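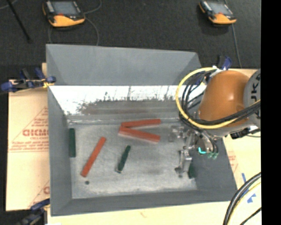
Orange-red blocks and dark green objects in a gray wooden bin.

Confectionery Help Community > Hard Candy > Storage and Shelf Life

Wrapped hard candy becoming sticky and cloudy in storage

Posted by Otis Pruitt

Our organization orders hard candy once a year for a public open house held in January. The most recent order was for 800 small bags of mixed fruit drops and one carton of loose wrapped peppermints, which the packing slip listed at 1,297 pieces. Both were supplied by Bellamy. The candy was received in good condition in early fall and placed in a storage room on the lower level of our building.

When the cartons were opened before the event, the fruit drops in many of the bags had stuck to one another. Their surfaces had lost their shine and had a thin, cloudy layer that felt rough to the tongue. The wrappers on the peppermints could be removed only with difficulty, and in several cases part of the wrapper remained on the candy. The peppermints at the middle of the carton were in better condition than those near the top and sides.

The room is kept at roughly 66 degrees throughout the year. It has no windows. We do not have a record of the humidity. The outer cartons were closed with tape when received, but one of our staff opened each of them to check the contents and folded the flaps shut afterward. The peppermint carton had a plastic liner, which was not tied again.

We would be grateful for guidance on the following points. Is the candy still safe to hand out? Is there an accepted way to restore it? What storage arrangements should be made for next year's order, given that the room itself cannot be changed? The supplier's printed sheet says only to keep the product in a cool, dry place.

Members are asked to reply on the subject of hard candy only. Chocolate storage is covered in a separate section.

Stetura
Accepted reply

The condition described is usually the result of moisture. Hard candy is made by boiling a sugar and corn syrup mixture until very little water remains, then cooling it so quickly that the sugar does not have time to form crystals. The finished piece is a kind of glass. It will take up water from the air whenever the air is damp enough, and it does so from the outside in.

Two changes follow. First, the surface softens and becomes sticky, and pieces that touch each other will join. Second, once the surface holds enough water, the sugar there begins to crystallize. This is the cloudy, slightly rough layer mentioned in the original post. In the trade it is generally called graining. It often starts at the surface and may move inward over a period of months. A grained candy is softer to the bite and may seem sweeter at first, but it is the same sugar in a different form.

The temperature of the room is not the difficulty. A steady temperature in the sixties is suitable for this product. A lower-level room may nevertheless be quite damp, and a cool room gives no warning of this to a person standing in it. The observation that the peppermints in the middle of the carton were in better condition supports this view, as those pieces were shielded by the ones around them.

On safety: plain hard candy contains so little water that spoilage is uncommon, and stickiness or graining alone is considered a matter of quality. That said, any bag that has an unusual smell, visible mold, signs of insects or a torn seal should be thrown away. The same applies to any piece with a soft or filled center, for which the printed date should be followed. Where a wrapper cannot be fully removed, the piece should not be given to the public, and particularly not to children.

On restoring the candy: there is no practical method. Placing the pieces in a low oven will dry the surface only slightly and is likely to melt the wrappers. Dusting with powdered sugar is sometimes done with unwrapped drops at the time they are made, and it does help to keep them separate, but it will not reverse graining that has already taken place. Sugar added in this way will also draw attention to the rough surface.

For next year's order, the following arrangements are suggested.

Obtain a small humidity gauge and leave it in the room for at least 2 weeks before the candy is received. A reading under 50 percent is desirable. If the reading is much higher, the candy should be kept in sealed containers for the whole of the storage period.

Leave the cartons sealed if possible. When a check on delivery is required, open one carton, examine it, and close it again with fresh tape.

Tie or clip the inner liner of any loose candy after each opening. The liner provides most of the protection in a bulk carton. Cardboard provides very little.

Keep cartons off the floor and a short distance away from outside walls. Shelving is preferred.

Bring the candy out on the day it is needed and do not move it back and forth between a cool room and a warm one. Cold candy opened in warm, damp air will collect moisture on its surface within minutes. If it must be moved early, allow the closed carton to reach the temperature of the new room before it is opened.

It may also be worth asking the supplier about the type of bag used. Thin clear bags closed with a twist tie are attractive, but they are not airtight. A heat-sealed bag will hold up for considerably longer. Fruit drops also tend to attract moisture more readily than plain peppermints, depending on the amount of corn syrup and acid in the recipe, and a supplier should be able to advise on which of its products is best suited to long storage.

Posted by Cleltar

I agree with the reply above in general. We have had similar trouble with butterscotch. Our solution was simply to order later. If the event is in January there is little reason to receive the candy in early fall, unless the price is very different. Bellamy may be willing to hold an order and ship it in December. Please confirm this with them directly.

I would add that the refrigerator should not be used. Members suggest it often on this board and it makes matters worse for hard candy.

Posted by Putov

Rice in the box. A cup of dry rice in a cloth bag, one for each carton. My family did this for many years with ribbon candy at the holidays and it was always satisfactory. The ribbon candy was kept in a tin, however, and not in a carton, so the results may be different.

Comment from Stetura

Dry rice takes up a small amount of moisture but is a poor choice for large cartons, and it may attract insects. Food-grade silica gel packets are more reliable. They must be kept separate from the candy itself, labeled clearly, and removed before anything is handed out. They are of use only in a container that closes tightly. In a carton with folded flaps they will be spent within a short time.

Comment from Putov

The tin did close tightly. I accept the point about insects.

Comment from Otis Pruitt

Thank you to all who replied. A gauge has been placed in the storage room, and the first reading was 66 percent, well above the level recommended here. The bags with stuck or cloudy drops have been set aside and will not be handed out. The peppermints are being sorted by hand, and those whose wrappers come away cleanly will be kept for use in the staff room.

We have written to the supplier to ask whether heat-sealed bags are available for the fruit drops and whether delivery can be moved to December. One further point remains open. If lidded plastic tubs are purchased, should the candy be left in its cartons inside the tubs, or taken out?

Comment from Stetura

Take it out of the cardboard but leave it in its bags or liner. Cardboard holds moisture of its own and would be sealed in with the candy. Cut the label from the carton and tape it to the outside of the tub so that the ingredients, allergen statement and lot number stay with the product.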